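Monday, late

Tea gone cold again. Writing this quick before bed or it won't get written.

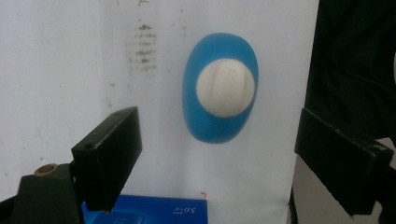
## The blue thing

Still don't know what to call it. Blue egg with the white dome stuck in it. Been up against the white all day and I keep looking over at it. Taller than it is wide, leans a bit to the right at the top – I went to straighten it twice and left it both times. The lean suits it.

Blue is very blue. Matte, sort of rubbery looking, fatter down the left edge than the right. The dome has faint grooves going top to bottom, hadn't noticed them until this afternoon with the lamp on. Nice. Would make a decent drawer knob if you were a giant.

Came in the Skovo box with the other bits, order 3583, no leaflet. Rang Skovo at dinner time, got the music, gave up. Will email. Won't email, knowing me.

## The white

The backing is a disgrace. Brown smudges left of the egg, one on top of another like a ladder, fainter as they go down. Tape marks? Old dirt? No idea. Plus specks all over, plus one tiny reddy-orange dot underneath that I've only just spotted and now can't stop seeing. Pen? Sauce? Don't want to know.

Choices, as I see them at ten past eleven at night:

- rubber on the smudges, gently
- damp cloth, risky
- paint over the lot with what's left of the Ruvell white
- leave it

Tried the rubber on a scrap first. Smeared. So no rubber.

The Ruvell tin is under the sink behind the bleach and I think the lid's gone on badly, so it may be solid. Look tomorrow. If it's solid then Drustia on the way back from the post office, they do the small pots. 2 small pots would do it. Must not come home with a plant.

## Rest of the day

Up late. Toast. Bins went out in the rain and came back in the rain. Spent far too long on the shelf in the back room, one bracket up, the other one still in its packet becuase the drill went flat. Charger was in the airing cupboard. Why.

Cleared the long drawer. Found the Escobedo catalogue I'd been blaming everyone for losing, page 333 turned down at the corner, and what was on it? Lamps. I don't need a lamp. I have no memory of wanting a lamp. Kept the catalogue.

Also in there – old keys, a candle, batteries that may or may not be dead, half a ball of string, a birthday card never sent. Put the batteries in a jam jar. Put the rest back in the drawer. So not really cleared then.

Soup for tea, the lentil one, too much cumin. Ate it standing up looking at the egg and the smudges.

## Tomorrow

- paint tin, check
- charge drill TONIGHT, do it now
- second bracket
- post parcel before twelve
- find somewhere proper for the blue thing, windowsill maybe, or the landing where it's a bit bare
- ring Skovo again, early, before the music starts
- milk

Windowsill gets the sun from about lunch and I don't know if the blue would fade. Landing then. But the landing wall's cream and the dome might get lost agianst it. Bathroom? No.

Right, drill's on charge. Went and did it. Light's red so it's doing something. Bed.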